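Hestthorpe Guest House Renews Its Bedding

Jun 24, 2026

The guest house in Hestthorpe has bought 70 new duvets for its rooms, the manager Bit-na Sun told us this week. The old ones were in use for many years and became too thin for the cold months. The new duvets are white, and guests can ask for a second one at the reception.

"People come here to sleep well, so we began with the beds," she said. The work cost 1640 dollars less than planned. The pillows will be changed in November.

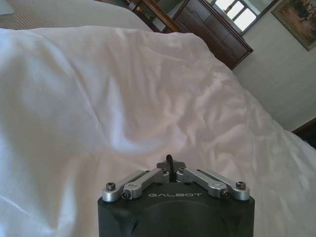
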